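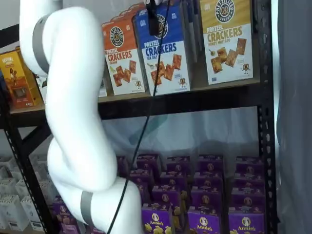 Snack shelves at Trotham, with the boxed things on the black metal racks.

About Drerance

We keep people in snacks! That's the short version, and it is still the one we give at parties. Drerance stocks and looks after the snack shelves in offices, workshops, college departments, clinics and a couple of very hungry rehearsal studios. We order it, unpack it, line it up, check the dates, and come back the next week to do it again.

Ilari Jääskeläinen started the company with one set of black metal shelves in the hallway of a print shop, where the nearest store was a long walk away and the afternoon shift had been living on gum. He bought 15 boxes of crackers and cookies, wrote the prices on masking tape, and left a coffee can for the money. By the end of the week the shelf was bare and people were asking when it would be back. The print shop is still with us, although the coffee can has retired.

These days we look after shelves at 20 sites out of our stockroom at Trotham. The stockroom is one long room with a loading door at one end and a kettle at the other, and we are very fond of it. Deliveries come in on Saturday morning, so Saturday is when you'll find most of us here, slicing tape and arguing about where the pretzels should go.

What we put on a shelf

Mostly boxed snacks. We like boxes! They stand up straight, they face forward, they stack without sulking, and you can read the ingredients without picking up six things and putting them back in the wrong place. Crackers, cookies, granola bars, rice cakes, little cheese things, dried fruit. We carry 356 different items at the moment and we have tasted all of them (this took a while, and there was a bad week with a licorice wafer).

Every site gets its own mix. We start you off with a general selection and then watch what goes. One dental office goes through seaweed crisps faster than anyone we know. A machine shop across town wants salty things in the morning and sweet things after lunch, and will tell you so. If something sits for 4 weeks we swap it for something else, and you aren't charged for the guess.

How we like a shelf to look

We care about this more than is probably normal. Our stock goes on open metal shelving, usually black, the kind with holes up the posts so you can move a shelf up or down to suit a tall box. Fronts face out. Older dates go in front and newer ones behind. Colors get mixed up on purpose — a whole row of yellow boxes makes your eyes slide right off it, and then the poor crackers in the middle never get picked. Small packages go where you can reach them, and heavy things go low.

Ilari still restocks one route himself and will straighten a box on a shelf that isn't ours. He has done it in airports.

The Shehu list and the Flelumis list

Two names you'll hear if you work with us. The Shehu list is our regular range, the things we always have and can bring you any week. It's named after the street we had our first storage unit on. The Flelumis list is the odd stuff: small batches, seasonal flavors, bakers who can only make us a few cases, things someone on the team tried on vacation and would not stop talking about. It changes all the time. In December it is nearly all ginger.

If your workplace has allergies to think about, tell us and we'll set up a separate shelf with its own labels. We've done nut-free shelves from the beginning and we know them well.

Working with us

There's no minimum head count and no long contract. We'll come look at your space, measure the wall, and suggest a shelf that fits. Some places have a whole break room for us and some have the gap beside the copier. Both are fine! We bring the shelving, put it together, level it, fill it, and take the cardboard away with us.

You can pay for the whole shelf and let everyone help themselves, or have people pay as they go. About half our sites do each. A few split it, with the boss covering the crackers and everybody on their own for chocolate.

Come and see us

Visitors are welcome at Trotham on Saturday mornings while the deliveries are coming in. Ring the bell at the loading door, because we can't hear the front one over the radio. There will be open boxes, and you will be asked for your opinion on them.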